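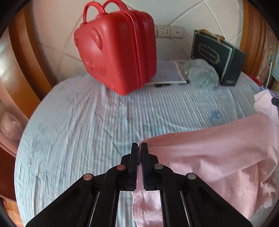 Pink fabric in the jaws of the hand-held gripper, bedroom station.

I finally made it to the October open day at Trirard, after two years of meaning to go and always having something else on. It's a long drive, the parking is terrible, and I got there with cold coffee and a sticker that wouldn't stay on my sweater. Worth it, though! If you read this blog for the shiny demos, those were there too (I'll get to them), but what I keep thinking about is a piece of pink cloth and a pinched finger.

The tour starts in a big room with a model of the building in it, and then they walk you down a corridor to what they call the home stations. These are real lived-in kinds of spaces, and the bedroom one was my favorite because it looked like anybody's bedroom. Striped sheet on the bed, a big red hard-shell case standing on it, papers, a fluffy plush thing, a dark green gift bag or box with a ribbon. People teach the folding job by doing it themselves with the gripper in their hand, and the recordings go off to train the arm they're building, which is named Skakora. I asked how to say it and got two different answers from two staff members.

Now, the fault. Our guide was very open about it, which I loved, because most places would have steered us toward the snack table. Over the summer they had a run of recordings where the gripper let go of the cloth partway through a fold. You'd pinch the hem, lift, start to swing it over, and the fabric would slide out. Thick towels were fine. Thin stuff, pillowcases and light cotton, was hopeless. Out of 800 recordings in one batch they ended up throwing away 121, and a fair number of those weren't spotted until someone sat down and watched them all the way through. I felt for that person.

The first guess was the linings, the ridged strips on the inside of the jaws. They swapped those. No change. Then they blamed the operators (a bit unfair, if you ask me) and made everyone redo the training. Still no change. It came down to the pins in the linkage. On some of the grippers one side had worn a little more than the other, so the two jaws met at the tip when they were empty and then twisted very slightly once there was a real pull on the cloth. On a towel you'd never know. On one layer of thin cotton, out it goes.

I got to hold one of the bad ones they've kept for showing visitors, and if you wiggle the jaws with your fingers you can feel it, a tiny click on one side. So small! I would have called it fine and gone home.

The safety part came out of the same problem. When the cloth kept slipping, people did what I'd do, and squeezed harder, and then started guiding the fabric in with their free hand, right up close to the jaws. One operator got a fingertip caught where the arms fold together behind the tips. It was a blood blister, with no hospital trip, but they stopped all the home stations for the rest of that day and wrote it up properly. There's a rule now about keeping the other hand off the fabric while the jaws are closing, and every gripper gets a pull test before a shift. They clip a strip of cotton in, hang a weight on it, and wait 60 seconds. If it slips, the gripper goes in a red bin and you grab another one.

A man in our group asked why they hadn't been doing that from day one. There was a pause, and the guide said they'd been testing with a block of foam, and the foam never slipped. I wrote that down.

I did try the folding myself, with a good one. I am terrible at it. Finding the hem is easy enough, but you have to come in at the right angle or you pinch up the bedsheet along with it, and I did that twice in a row with a line of people waiting behind me. My third go was a sort of fold. The kid after me did it first time, obviously.

The rest of the afternoon was more of a stroll. Stikitz had a table with peel-and-stick markers for shelves and drawers, and they were handing out sample sheets, so now my kitchen is covered in them. Upstairs in room 47 there was a talk on spare parts that ran long and was much better than it sounds, mostly the speaker complaining about springs. I skipped the arm demo the first time because of the crowd and caught the last one at 4:30, when it folded two pillowcases and then dropped a third, and the whole room went "ohhh."

Practical stuff if you're going next year: bring a snack, wear flat shoes (they turn you away from the workshop in sandals), and sign up for the home stations as soon as you walk in. The list was full by noon.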